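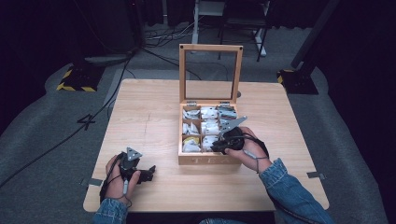
Joyce Khaemba asked, after the first round of practice in December, that the sorting task be written out in full, as two teams had been closing the lid between attempts and two had not, and their results could not be compared. The procedure below answers that request and replaces the earlier sheet.

Section 5. Recording the tea box task

5.1 Purpose

The tea box task is the second exercise in the Sememow student project. Each team records a set of attempts with the hand-held grippers and submits them for use in the Flusberg round. The task calls for careful work in narrow compartments, and teams should have completed the open tray exercise (Section 4) before starting.

5.2 Before you begin

1. Sign in at the desk and collect the key to your station.
2. Place the tea box in the middle of the table with the engraved front panel facing the seated operator.
3. Open the lid fully, so that it stands upright behind the box. It remains open for the whole session.
4. Check that every compartment you intend to use contains wrapped packets. Replace any torn packet from the supply drawer.
5. Seat the operator close to the near edge of the table, with both forearms free to move.

Note: Packets do not need to be straightened between attempts. A mixture of neat and untidy compartments is acceptable.

5.3 Fitting the grippers

1. Take one gripper in each hand. Hold each by the handle body, with the jaws pointing away from the palm.
2. Lead each cable back past the wrist. Leave enough slack for the arm to reach the far compartments.
3. Open and close both pairs of jaws 3 times and confirm that the Mussa program shows the movement on both channels.

Caution: Do not pull on a cable to free it. Put the gripper down on the table first, then release the cable by hand.

Caution: Cables cross the carpet near the stations. Team members who are not seated must stay behind the operator while recording is in progress.

5.4 Recording an attempt

1. Rest both grippers above the table, clear of the box, and wait for the tone.
2. Move one gripper over the chosen compartment and lower the jaws towards a single packet.
3. Close the jaws, lift the packet clear of the dividers and set it down on the table to the side of the box.
4. Return both grippers to the starting position and wait for the second tone.
5. Enter the compartment and the result on the log sheet.

Each operator records 12 attempts and then changes places with another member of the team. A break of 10 minutes is required after every second operator.

Note: If two packets are lifted together, finish the movement and enter the attempt as "double". Do not delete it.

Caution: The lid contains a pane. Keep the jaws low when working in the back row and stop at once if a gripper touches the lid.

5.5 Closing the session

1. Return all packets to the compartments.
2. Lay the grippers down with the jaws closed and coil the cables loosely.
3. Save the session under the team name and station number.
4. Hand the log sheet to Lejla Vasić before 5 p.m. Sheets received later are counted with the next session.

Faults in the grippers are to be reported on the Etach form, which is kept with the log sheets. Teams must not open the handle body themselves.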